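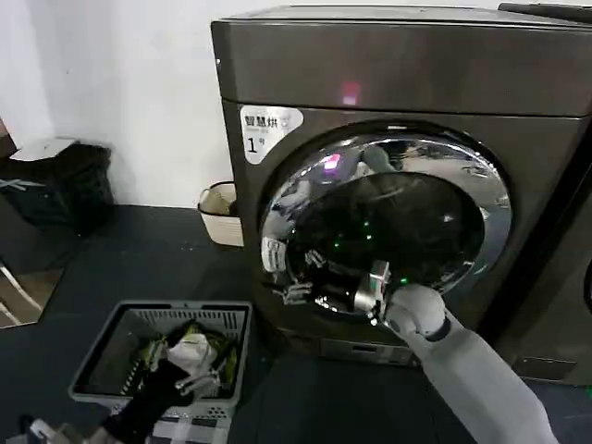 Forums > Household > Laundry and Drying
New posts Search Members Log in
Last updated: March

Tumble dryer in the flat or keep using the launderette?

lleucu_m
We're in a second floor flat in Lindcombe with no garden. I do up to 6 loads a week at the launderette and it comes to 624 a year just for drying. Is it worth buying our own?

Gwion P
Yes. Get a heat pump one. Ours takes ages on towels but the bills barely moved.

pyo
Disagree. In a small flat you lose the cupboard space and you get the noise. A heated airer and a dehumidifier does the same job.

Gwion P
Not with two kids it doesn't. We tried that all winter and the school jumpers smelt.

pyo
Then you had the door open. Shut it and leave the dehumidifier on.

E. Ifans
Check your lease first. Mine bans vented dryers and I only found out after I'd paid for delivery.

lleucu_m
Lease says condenser or heat pump only. Would second hand be daft?

E. Ifans
I wouldn't. If the heat pump goes, the repair costs more than you paid.

beca_powell
Mine was second hand and has been fine for years. Clean the filter every time.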